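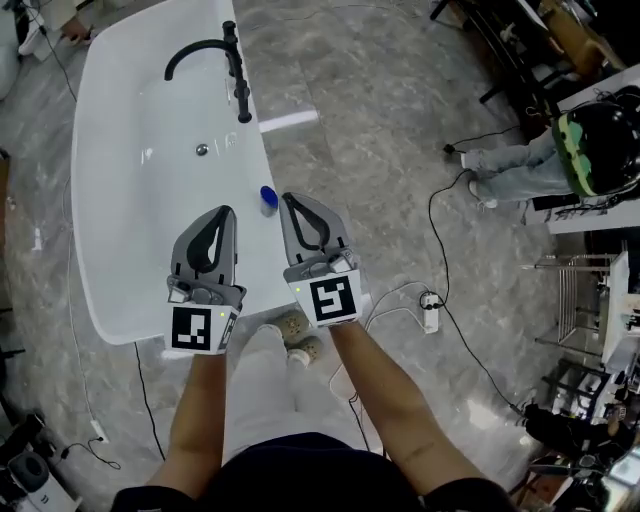 Tritetti hand-held gripper kit – longer review after the bathroom job

Forum: Data Collection Hardware > Kits and Rentals

marble_run
OK, I promised a few people in the rental thread that I'd write this up, and I've finally got my notes together. Short version: I love this kit and I have complaints.

We had the Tritetti pair (left and right hand, plus the head camera) on the 20-day rental through Joltuvbridge. The job was bathroom tasks: picking up bottles, putting them on the rim of a tub, moving them along, working near faucets and so on. All of it was done by people holding the grippers. The client wants to train a two-arm setup on it later.

The good stuff first. The pads are terrific! They're curved on the inside and they come together in a sort of teardrop, so a round bottle settles into place and you don't have to fuss with it. I was ready to hate them because my last kit had flat fingers and I'd gotten used to that. Took me one morning to switch over. New people picked it up even faster, probably because they had nothing to unlearn.

I also really like the little green lights on the white blocks. They're small, but they sit right where you're already looking, and by the second day I was checking them without thinking about it.

Numbers for those who asked: 1276 episodes recorded, 144 thrown out. Most of the rejects were a marker getting turned away from the head camera when somebody reached across their own body. You can train people out of that, but it takes a while.

Now the gripes. The case is a pain to repack. The manual spends six pages on unboxing and one paragraph on calibration (why??). And white glossy tubs under tube lights are rough on exposure. The default setting blew out the inside of the basin, and I had to lock it by hand each morning.
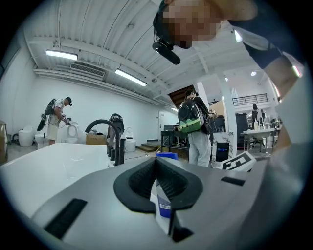
Gripper camera view, blue bottle in the gap, tub and black faucet behind it.

That one's with exposure locked. You can still read the row of tap handles next to the faucet, and that's what I cared about.

tenmm_socket
Great write-up. How's the weight over a full day? I tried a different brand last year and my forearms were done by lunch.

marble_run
Fine for me, but I'm used to it. We did 40-on, 20-off and swapped people between stations. Bending over a tub is harder on your back than the grippers are on your arms. Kneel if the task lets you!

palletjack_pete
I'm going to be the grump. 144 out of 1276 is more than one in ten, and you're calling that a kit you love? We'd have sent it back. If the tracking falls over every time somebody crosses their arms, it isn't finished.

marble_run
Fair, but it wasn't every time, and crossing over was never in the task script. People did it out of habit. By the last week we had hardly any. I'd still like a second marker on the outside of the block, and I've told Joltuvbridge so.

Baiba Luik
I rented the same pair in February from the Werthorpe branch and I'm closer to Pete on this one, although I enjoyed using them. Our rejects were worse than yours. What helped was raising the head camera angle a notch, so the near edge of the view lands at your belt. You lose some of your feet and gain a lot of marker.

palletjack_pete
That's useful. Does the angle hold, or does it creep down during the day?

Baiba Luik
It creeps. Paint pen on the hinge, check it after every break.

marble_run
Oh, that's smart, I'm stealing the paint pen. I was doing it by eye.

grout_line
Question about the pads – how are they on small caps? We have a Kazlauskienė job coming up and it's nearly all toiletries, with a lot of screw tops.

marble_run
Holding a bottle by the body, lovely. Unscrewing a cap, I honestly can't tell you much, we only tried it a few times for fun and I didn't log it. Ask Joltuvbridge for a spare set of pads whatever you do. They ship Tuesday if you order before noon.

tenmm_socket
Did you charge between sessions or run them down?

marble_run
Topped up at every break, so I never found out how long a charge lasts. Also bring your own power strip and more floor tape than you think. Cables get everywhere once there are several people working in the same room.

grout_line
Booked a pair for next month. Will report back on the caps.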